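Visit to the Stekgate Legal Help Center, 10/23/25

Three of us from the Wonero tenants' advice desk went to the open day at Stekgate: Branwen Penry, Sohail Warraich and me. The center has moved out of its old rooms above the bank and into the ground floor of the former county records building. We went mainly to see how they handle intake, as our own waiting list has become a problem.

## Arrival and intake

The front door opens at nine. Visitors give a name and a one-line reason for coming, and a paralegal sees them for 17 minutes at most. The limit is printed on the appointment slip. Murray Desjardins, who runs intake, told us they tried longer slots first and found that people with court dates were being turned away by noon.

The paralegal sorts each matter into housing, family, benefits or "other." Anything with a hearing inside the next ten days goes straight to a staff attorney. The rest get a callback date. Sohail asked what happens when a caller has no phone, and Murray said they write the date on a card and hold a walk-in slot for that person.

The intake form is two pages, front and back. Ours is six. Branwen took a blank copy.

## The back rooms

Niall MacKinnon led the second part of the tour. We saw the file room, the two interview rooms and the long room where the training sessions are held. The interview rooms have proper doors, and you can't hear a conversation from the hallway – we tested it. Closed files are kept on site for a year and then go to storage across town.

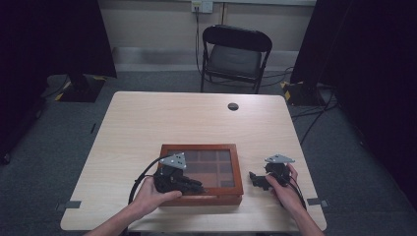 ## The talk on eviction defense

Tharun Alva spoke after lunch. He covered answers, continuances and what to bring to a first hearing, and spent a good while on service of notice. His point was that many tenants throw out the envelope and keep the letter, when the postmark may be what helps them.

The center handled 54 eviction matters last quarter. He did not give a breakdown of results, and said he would want to check the files before quoting one.

Questions ran over. A landlord in the second row wanted to know if the center ever advises owners. It does not, but it keeps a referral list at the front desk.

## Practical notes

- Parking is behind the building, entrance on the side street. The front spaces are for clients.
- The ramp is on the left side. The elevator was out of order.
- Coffee and sandwiches were free. Bring your own cup.
- The next open day is in December. Niall is taking names by email.

Branwen is going to cut our intake form down and send it around for comments. I have asked Murray if one of us can sit in on a morning of intake, and am waiting to hear back.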